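News > Community > Brercombe

Pens wanted: the Brercombe school-bag drive is back

5 min read

Have a look in the drawer under your kettle. Go on, I'll wait. If it's anything like mine there's a takeaway menu, a dead battery and more pens than one household could use up in ten years, and somewhere at the back a highlighter you got free from a garage. Well, Brercombe would like them please, because the pen drive is on again and it runs until the end of October.

If you missed it last year, the idea is very simple. People drop off pens, pencils and markers they don't need, we sort them, and the good ones go into bags for children starting at new schools and for the adult reading classes at the library. Last autumn we took in 3000 of the things, which I still can't quite picture even though I handled a fair few of them myself (and had the inky cuffs to show for it). The reading classes told us they hadn't had to buy a single biro since Christmas!

I went along to the sorting room above the old Stavetti shoe shop one evening last week, partly to write this and partly because I'd promised I would. It's a plain sort of room with a concrete floor and a wooden table, up a flight of stairs that gets steeper every year. The pens are tipped straight out onto the wood and then they go either into a teal plastic bin or into something clear, and that's pretty much the whole system. You'd think it would be dull. I stayed two hours longer than I meant to. 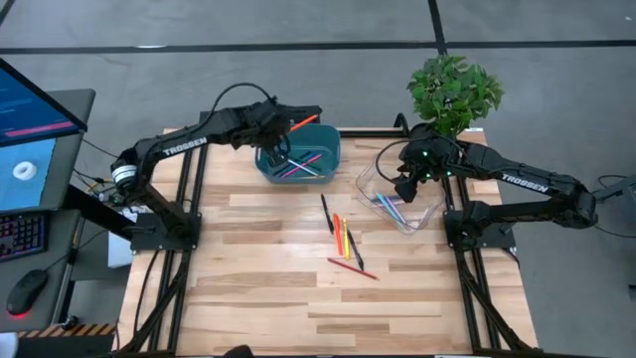 Can I hand in pens that have already been used?
Used pens are very welcome as long as there's still a decent amount of ink in them, so give each one a quick scribble on the back of an envelope before you bring it in.

The person keeping it all going again is Periklis Psarras, who used to run the stationery counter at Wieczorek on the high street before it closed. He has opinions about caps. A felt tip without its cap is finished, in his view, and no amount of standing it upside down in warm water will bring it back (I've tried this at home, and I'm sorry to report he's right). Ballpoints he's much kinder to. He says a stubborn one will often come round if you roll it between your hands for a minute and then draw loops on something slightly soft, like a beer mat.

He also told me that colours matter more than you'd expect. Black and blue always come in by the handful, but what the little ones go mad for is anything orange, pink or purple, and those are the ones we run short of first. The library lot, on the other hand, would happily take black pens and nothing else. So if you've got a packet of bright ones that the grandchildren have moved on from, please do think of us before you put them in a car boot sale for 30p.

Pencils are fine too, by the way. They don't need to be new, or sharp, and we won't say a word about teeth marks, though anything shorter than your little finger is probably best kept at home for the shopping list.

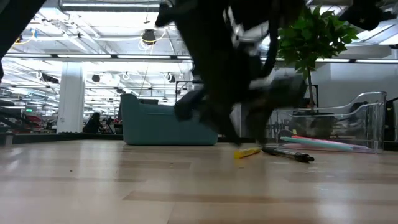

The bags themselves are being paid for by Budent, the dental supplies people out on the ring road, who've put in £340 this time. That covers the cloth ones with a drawstring, which wash well and don't split at the corners like the paper ones did. I had one of those paper ones go on me halfway across the car park last year, in the rain, and I was picking pencils out of puddles for ages while a very patient man in a van waited to get past.

So far 37 bags have been asked for, and that number always creeps up once term gets going and families hear about it at the gate. Each one gets a mix: a couple of black or blue for writing, a pencil, and then as many colours as we can spare. If there's a rubber or a sharpener knocking about, in it goes. We don't do rulers, they poke through the cloth.

You can leave pens in the box inside the library door or at the counter in the post office. Please don't leave them on the step at Stavetti's. Somebody did that a fortnight ago with a lovely big tub of felt tips, and by the time we found it the lid had blown off and the lot had gone to soup. If you've a really big donation (a whole office clear-out, say) then ring the library first and they'll get a message up to us, and one of us will come down and help you with the stairs. 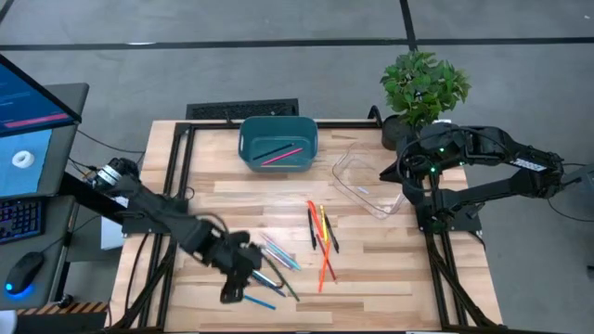
What happens to the pens that don't work?
Dried-up ones are kept in a separate box and go off to the writing-instrument recycling point at the council offices once it's full, and any caps that still fit get saved as spares.

If you'd rather give time than biros, we could do with more hands for sorting, and it really is easy work. You can sit down for it, and the kettle's usually on. Evenings from half past six, come in by the side door next to the chemist and shout up the stairs. Bring an old envelope or two if you have them, we get through a shocking amount of scribbling paper and I'd used up both sides of my shopping list by seven o'clock.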